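Old wooden tables return to the reading room in Gallby

2024-07-14

The town library in Gallby has got its wooden tables back. The last load came from the joiner's workshop in Brunska on Friday afternoon, and from tomorrow morning the large reading room on the first floor is open again for everybody with a library card, and also for those who only want to sit down with the newspaper.

The work has taken almost 18 months. In this time the readers had to use the smaller room beside the children's books, where the tables were borrowed from the school and rather low. Many people asked at the desk when the old furniture would come home. Some of them had heard that it was sold, but this was never planned.

The tables were made for the library when the building was new, and most of them had not been treated properly since then. They had been polished over the old polish, sometimes with a product which was meant for floors. The surface had become sticky in summer, and papers left their print on it. At the places where people rest their arms the wood was grey and dull. On several tables one could read whole sentences which had been pressed through the paper with a ballpoint pen.

The library had first asked for prices for new furniture. Three firms sent their offers, and two of them also brought a sample table, which stood in the entrance for some weeks so that visitors could try it. The samples were light and easy to clean. In the end the town decided for the repair, which was the cheaper solution for the tables, though not for the chairs. The chairs will be replaced later, if there is money for it in the next budget.

The order went to the joinery Belkadi in Brunska. The firm is small and does mostly staircases and doors, but it has also repaired the benches in the waiting hall of the old station. In total 15 tables were taken away, in groups, since the workshop has no place for all of them at the same time.

Nadja Frei, who was responsible for the work at Belkadi, explained on Friday how it was done. At first the old layers were taken off by hand with a scraper. The workshop had tried a sanding machine on the first table, but the heat made the old polish soft and it closed the sandpaper after a few minutes. After the scraping came a fine sanding, always in the direction of the grain, and then the oil.

"With the scraper you go slowly and you see every day a little more of the wood," said Frei. "On the first table we did not know which colour we would find. I had expected something much darker."

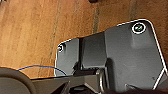
Warm orange-brown wood with long streaks in the grain, from light tan to russet.

The colour was the subject of some discussion. The library had wished that all tables should look the same, and for this a stain would have been necessary. Frei advised against it. The boards do not come from one tree, she said, and in a piece of old furniture one is allowed to see this. The library agreed after a visit to the workshop, where a stained board and an oiled board were laid side by side at the window.

The oil is called Drokau and the joinery has used it for many years on stairs. It was put on with a cloth, left for a short time and then rubbed off again, and between the coats the tables had to rest until the next day. The tables which stand near the windows got one coat more than the others. In the first weeks the room may still smell a little of it. For this reason the windows will be kept open in the mornings when the weather permits it.

Not all damage has been removed. Deep scratches were only made smooth at their edges, so that sleeves and paper do not catch on them. Where a joint between two boards had opened, it was cleaned and glued again if it moved, and left as it was if it was firm. Dark lines in the wood were also left. One table has a burnt ring from a pot or an iron, and it is still there. According to the library, several older readers had asked that exactly this table should not be changed too much, and it will stand again in its old corner near the map cabinet.

The ink was more difficult. It had gone deep into the wood, and to scrape it all away would have made the tops too thin at some places. Frei tried different methods on the underside of one table before she touched the top. The stains are paler now, but who knows where they were will find them again.

Under the tables the joiners found more than they had expected. There was a great quantity of chewing gum, a library ticket from the time when these were still made of card, and several names cut with a knife. One of the names has a year beside it, but only the last two figures, 94, can be read. The ticket has been given back to the library and can be seen in the glass case at the entrance. The names have stayed where they are.

For the use of the tables there are some new rules, and the library asks for understanding. Drinks are permitted only in a bottle or a cup which can be closed. Felt mats lie ready at the desk for everyone who works with a laptop, and a thick sheet of card for those who write by hand. If something is spilled, it should be wiped up at once with a dry cloth and the staff should be told. Please do not use wet wipes, also not the ones for glasses. Sticky tape is not allowed on the tables any more.

The tables will be oiled again once a year, always in the summer holidays when the room is less full. The staff of the library will do this work themselves. They spent a morning in the workshop in Brunska to learn it, and Belkadi has left a can of the oil and a box of cloths for the first time. The used cloths must be spread out flat to dry in the open air and may not be thrown in the bin in a heap, because they can catch fire by themselves. A notice about this hangs now in the cleaning room.

The electric sockets, for which many students had asked, could not be built into the tables. The tops would have needed holes, and neither the library nor the joinery wanted this. There are now sockets along the wall under the windows instead, and the tables on this side were moved a little nearer to it. The reading lamps are the old ones with new bulbs.

The borrowed tables go back to the school during this week. The small room will then be closed for two days for cleaning, and afterwards it belongs again to the children's library. Storytime takes place on the ground floor until then.

In September the joinery will open its workshop for one evening to people who would like to treat a table or a shelf at home. The evening is free of charge, but there is place for only 18 persons, and one must write one's name in the list at the library desk. Small pieces of furniture may be brought along if they can be carried by one person.

The reading room is open at the usual hours. The lift to the first floor is working.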